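About Munwood

Munwood is a household clearing and storage company. We empty attics, garages, spare rooms and whole houses, sort what is in them, and store, pass on or dispose of each item as the owner wishes. Our office and sorting room are in Sarnance, and our storage building is a short drive away on the Altent road.

We started 11 years ago with one van and a rented garage. At that time most of our work was moving furniture. Customers kept asking us what to do with everything that was not furniture: the boxes, the drawers, the bags at the back of the closet. Moving companies would carry it and junk haulers would dump it, but sorting was left to the family. We began offering it as a separate service, and within a couple of years it was most of what we did. We gave up plain moving jobs after that, though we still keep two vans.

How a job works

A job begins with a visit. One of us walks through the house with you and writes down what you want kept, what you want gone and what you have not decided on. Undecided is a perfectly good answer and we have a colored tag for it. You get a written price before any work starts. The price covers labor, boxes, transport and disposal fees, and it does not change unless you add rooms.

Small items come back to the sorting room. Papers are boxed by year where there is a year on them, and photographs are kept flat and never thrown out without a signature. If we find cash, jewelry or anything with an account number on it, we stop and call you the same day. 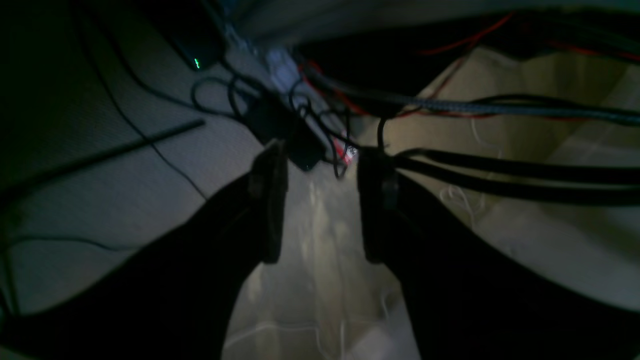
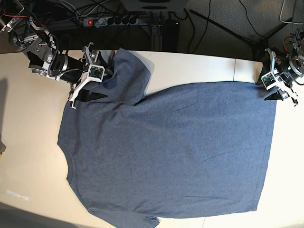
Clothing and electrical odds and ends are the two groups that take the longest. They turn up in nearly every house, usually mixed in with other things, and each has to be handled a piece at a time. Garments are spread out on a table and checked for stains, holes and worn collars before they go into a bag for donation. An everyday piece like the blue-gray T-shirt gets the same check as a winter coat. Tangled cables are pulled apart and matched to their devices where we can manage it, and the leftovers go to an electronics recycler. We do not put cords or batteries in with general trash.

Storage

The Altent building has 130 units in two sizes. The small size holds the contents of a bedroom, the large one those of an average apartment. Both are heated in winter and rented by the month – there is no minimum stay beyond the first month. Customers who have had a house cleared by us get the first month free. Bring your own lock or buy one at the desk.

Who we are

We have 19 employees, most of them full time and most living in or near Sarnance. Everyone who enters a customer's home is on our payroll. We do not use day labor. New staff spend their first February with us on inventory, when house work is slow and every unit in the building gets its yearly check for damp and pests.

In a normal year we take on some 200 jobs. A few are very large, but a single closet or a garage shelf is fine too, and we charge for those by the hour.

Where we work

We cover Sarnance, Solís and the towns between them. For addresses farther out we add a travel charge, which is shown as its own line on the written price. To set up a visit, use the contact form or stop by the office during opening hours. Parking is behind the building, and the entrance to the sorting room is on the same side.

Page last updated 3 Feb 2021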